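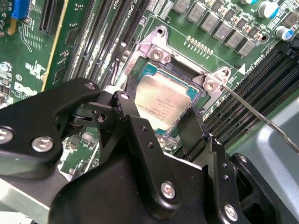

June, evening

Today I must write down the rules before I forget why we have them. In the afternoon Uyên Võ read my draft of the work instruction for the Nurkier cell, and she returned it with more red ink than black. She is right in most places. I wrote "the operator should be careful near the gripper." She wrote beside it: "Careful how?" I had no answer ready, so I drank my tea and thought.

Now the sentence says that no hand goes inside the marked area while the arm has power, and that a person who works with a long tool stands where he can reach the stop button with his free hand. It is longer, but a new person can follow it.

We also discussed the processor sockets. My old text allowed the gripper to come near an open socket at normal speed. The new text says slow speed only, and the fingers must never pass over bare contacts. A bent pin is a small thing to look at and it costs a whole board. At Dridis, where I worked before, we had no such rule, and I remember the box of dead boards under the stairs.

For the screws, we agreed to write the order on the sheet and to have it signed. Uyên wanted two signatures. I said that 2 signatures on every board will make people sign without looking, as they did at Ernedow. We did not finish this argument. The wrist strap check stays at the start of each shift, and the strap log is kept for 48 months, which I find too long, but it is the customer's wish.

I still do not know how to write the part about handing over from robot to person. "Wait until it is still" is too weak. Perhaps tomorrow.

I came home at seven and my soup was too salty.

Print this entry | E-mail this entry

Comments

Doãn: We write "arm parked and light green, then hand." It is short and people remember it.

marta_k: Please keep two signatures! One of ours found a wrong screw last month.

oldbench: 48 months for a strap log? Ours is 100 days and then it goes in the shredder.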